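Why Is the World So Full of Swirls?

Natell Children's Pages
19 November 2020

If you have ever stirred milk into a cup of cocoa and stopped to watch what happened, you already know a little about swirls. The milk goes in as a white blob, the spoon goes around, and for a few seconds there are ribbons curling around and around each other before everything turns the same shade of brown. It is one of the nicest things you can see in a kitchen, and it is gone before you can call anyone over to look.

Swirls turn up in all kinds of places, some of them bigger than a whole country and some of them small enough to sit on your fingertip. Let's go and find a few.

Swirls in water

Water is a wonderful swirl maker. When a stream runs past a rock, the water right next to the rock gets slowed down, while the water farther out keeps hurrying along. Fast water sliding past slow water starts to roll, a bit like a pencil rolls when you rub it between your two hands. Those rolling patches are called eddies. If you drop a leaf into one, it may go around several times before it finds its way out again.

Waves at the beach curl for a reason that is a little bit similar. Far out at sea, a wave is a smooth hump. As it comes into shallow water the bottom of the wave slows down, and the wave gets taller and steeper. The top keeps going and tips over the front, and there you have your curl! On the beach at Datholm, where the sand slopes up very gently, the waves mostly tumble and foam. Beaches with a steeper slope are the better places for big round curls.

Swirls in the air

Air can do the same things water does, but you usually need something to help you see it. Smoke will do, or mist, or clouds. The biggest swirls of air on our planet are storms. A hurricane can be hundreds of miles across, and seen from space it looks like a giant white pinwheel. In the northern half of the world hurricanes turn counterclockwise, and in the southern half they turn clockwise. This happens because the Earth itself is spinning underneath all that moving air. (You may have heard that bathtub drains do this too. They don't! A bathtub is much too small, and the water goes whichever way it happened to be moving when you pulled the plug.)

Swirls that grow

A snail does not get a new shell when it gets bigger. It adds a little more shell at the opening, and then a little more, and each new part is slightly wider than the last, so the shell winds around itself as the snail grows. A young fern does it the other way. It starts out rolled up tight, with its soft tip safe in the middle, and slowly uncurls.

Sunflowers are the real champions. Look closely at the middle of one in September, when the seeds are fat, and you will find curving rows going to the left and curving rows going to the right. On a very large sunflower there can be as many as 144 rows going one way. Pinecones have curving rows as well, with far fewer of them to keep track of, so a pinecone is a good place to start if you want to try following a row with your finger.

Swirls that people draw

People have been making swirls for thousands of years. They carved them into stones, painted them on pots, and stitched them into clothes. We still put them on walls and curtains and wrapping paper. When an artist wants flat paint to look as though it is moving, a curl is a very good way to do it, and lots of thin lines running side by side make it look as if it is moving even more — your eye slides along them like a marble in a groove. Try it with the teal green and pale mint bands in the big wave pattern here, and see where your eye ends up.

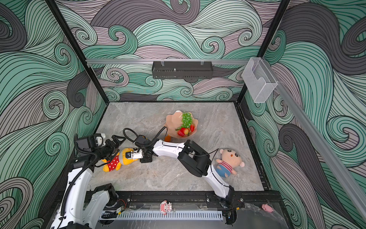

Make your own swirls

You will need a shallow dish, some whole milk, food coloring, a cotton swab and a drop of dish soap. It is a good idea to ask a grown-up before you start, as food coloring does get onto everything.

1. Pour milk into the dish until the bottom is covered, and wait for it to stop moving.

2. Add 3 drops of one color and 2 drops of another, close together near the middle.

3. Dip the end of the swab in the soap, then touch it gently to the milk, right beside the colors.

4. Watch! The soap changes the way the top of the milk holds together, and the colors go rushing and curling away from it.

Please don't drink the milk afterward. Pour it down the sink, and have a look at the drain while it goes.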